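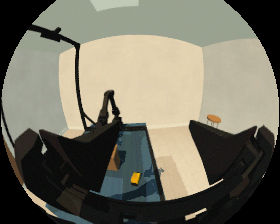
Meireles Self Storage, Davach Road site
Monthly walk-through checklist with comments
Date: June 3, 2025
Areas covered: office, Hall A, Hall B, loading bay, outside drive

Marks used: OK, FIX (put on the work list), WATCH (look again next month).

1. Entry and office
Front door closes and latches without a push - OK
Door mat flat, edges not curled - FIX. The Matness mat has lifted at the corner nearest the counter. Tape is holding it for now. Order the heavier one, same size.
Keypad lit and all buttons working - OK. The 7 sticks a little in the mornings.
Fire extinguisher on its hook, needle in the green - OK
Emergency contact sheet posted and current - FIX. Still shows the old alarm company number.

2. Hall A
Exit signs lit - OK
Emergency lights, 30-second button test - one out of step with the others, outside unit 17. It came on, then dimmed before the test was over. FIX, battery.
Floor clear wall to wall - OK
Smoke detectors, indicator light blinking - OK
Ceiling stains - WATCH. The old mark by the stairwell has the same outline we penciled in November. No new dampness to the touch.

3. Hall B
Exit signs lit - OK
Floor clear wall to wall - FIX. Flattened boxes left outside unit 78. Notice put on the door, tenant has until Friday.
Hallway doors swing fully and close by themselves - FIX. The Porneo closer on the middle door is leaking oil down the arm. It slams if you let go of it. Adjusting the screw made no difference, so replace the whole unit.
Supply cupboard locked - it was not. Key was hanging in the office where it should be, so somebody just forgot. Lock it after mopping.

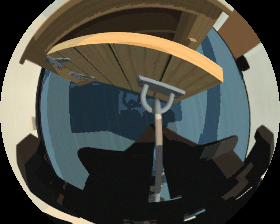

Hinges and handles tight on all staff-side doors - OK after two screws were snugged up. Use the hand screwdriver for these, the drill strips them.
Pest traps dated and in place - OK. Dates rewritten in marker, the pen had faded.

4. Loading bay
Carts roll straight, no flat wheels - FIX. The tall cart pulls left. Take it out of use until the caster is changed.
Roll-up door stops and reverses on the beam test - OK, tried twice
Yellow edge paint visible - WATCH. Worn through at the step. Can wait for dry weather but not past summer.
Hand truck straps - OK

5. Outside
Gate opens on code and closes behind one car - OK
Drive lights - OK, checked after dark
Drain grates clear - FIX. Leaves and a plastic bag in the low one. Bag removed, leaves still to do.
Padlock on meter box - OK

Parts to order: entry mat, door closer, emergency light battery, caster. Charge to maintenance code 508.

Carried over from last month: alarm company number on the contact sheet. Please get this one done before the next walk-through.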